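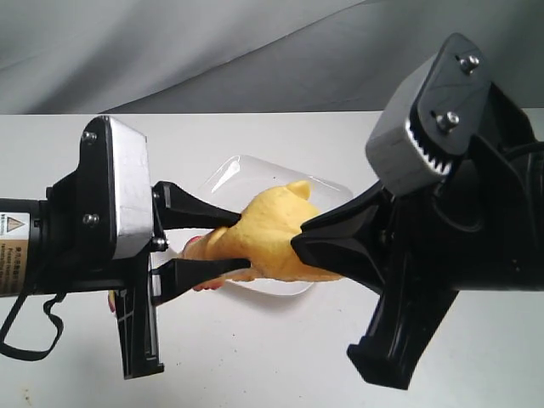
**그림 3.** 양팔 전달 과제. 두 그리퍼가 투명 플라스틱 트레이 위에서 노란 고무 닭을 사이에 두고 있다.

## 4.2 정리 과제에서의 양팔 전달

가사 로봇에 관한 논문은 대개 빨래 개기나 설거지로 시작한다. 본 연구는 고무 닭으로 시작한다. 장난감 정리는 어린아이가 있는 집에서 하루에도 여러 번 반복되는 일이며, 우리가 Vemidville의 가정을 상대로 실시한 사전 면담에서도 "로봇이 대신해 주었으면 하는 일" 목록의 상단에 올랐다. 같은 목록의 최상단은 "아이를 재우는 일"이었으나 이는 본 연구의 범위를 벗어난다.

과제의 정의는 단순하다. 한쪽 팔이 물체를 집어 반대쪽 팔에 넘기고, 받은 팔이 이를 트레이에 내려놓는다. 사람이라면 통화를 하면서도 할 수 있는 동작이다. 그러나 전달이 이루어지는 동안 두 팔은 같은 물체를 동시에 구속하게 되고, 이때 물체가 강체라는 가정은 그다지 오래 버티지 못한다. 고무 장난감은 누르면 눌리고, 당기면 늘어나며, 놓으면 원래 모양으로 돌아가려 한다. 마지막 성질이 특히 성가시다.

그림 3의 두 그리퍼는 형상이 서로 다르다. 한쪽은 끝이 가늘어지는 검은 손가락 두 개를 갖추었고, 다른 쪽에는 넓은 쐐기형 손가락이 있다. 접촉 면적이 다르면 같은 힘 명령도 다른 변형을 낳으므로, 두 팔에 동일한 파지 임계값을 적용한 초기 제어기는 좋은 성적을 내지 못했다. 이후의 실험에서는 팔마다 임계값을 따로 두었다.

### 4.2.1 실험 결과

전체 시행은 1,665회이며, 그중 1,000회는 정책 학습에, 나머지는 평가와 오류 분석에 사용하였다. 성공 판정은 Mekdes Assefa와 Getachew Mersha가 독립적으로 수행하였다. 판정이 갈린 사례는 대부분 물체의 일부가 트레이 테두리에 걸친 경우였다. 부모의 관점에서는 성공이고 기하학의 관점에서는 실패인 이 사례들을 우리는 기하학의 편에 서서 실패로 처리하였다.

실패 유형은 두 가지로 나뉜다. 첫째는 조기 해제로, 받는 팔의 파지가 확립되기 전에 주는 팔이 손가락을 여는 경우이다. 둘째는 해제 거부이다. 두 팔이 모두 파지에 성공했다고 판단하고 어느 쪽도 놓지 않아, 제한 시간이 끝날 때까지 물체를 사이에 두고 대치한다. 형제가 있는 가정에서는 익숙한 현상일 것이다. 둘째 유형은 접촉 센서의 값만 보면 매우 안정적인 파지로 기록되기 때문에, 파지 성공률만 보고하는 평가에서는 우수한 결과로 집계될 위험이 있다.

해제 거부를 줄이기 위해 Sanine 제어기에 양보 규칙을 추가하였다. 받는 팔의 힘 신호가 일정 구간 유지되면 주는 팔이 무조건 먼저 놓는 규칙이다. 대치는 크게 줄었으나 조기 해제가 그만큼 늘었다. Tiruwork Woldegiorgis가 제안한 점진적 해제 방식은 두 오류를 함께 낮추었지만, 그 대가로 한 번의 전달에 걸리는 시간이 길어졌다. 비교를 위해 같은 과제를 100회 수행한 성인 참가자는 한 번도 물체를 떨어뜨리지 않았고, 후반부에는 언제 끝나느냐고 두 차례 물었다.

### 4.2.2 가정 투입 가능성에 대한 논의

이상의 결과로 기계가 장난감 정리를 할 수 있다고 말할 수 있는가. 물체가 정해진 작업대 위에 있고, 트레이의 위치가 고정되어 있으며, 시행마다 연구원이 물체를 제자리에 돌려놓는다는 조건에서는 그렇다. 다만 이 조건을 갖춘 거실이라면 애초에 정리할 것이 많지 않다. 시행 사이의 원위치 작업은 Desta Asfaw가 맡았는데, 엄밀히 말해 본 실험에서 장난감을 가장 많이 정리한 주체는 그이다.

작업장 환경은 사정이 조금 낫다. 부품의 종류가 한정되고 바닥에 블록이 흩어져 있을 가능성도 낮다. Hailu 과제 세트의 연질 부품 분류 항목은 본 절의 전달 동작과 구조가 유사하므로, 점진적 해제 방식을 그대로 옮겨 적용할 수 있을 것으로 본다. 해당 실험의 설정과 결과는 4.3절에서 다룬다.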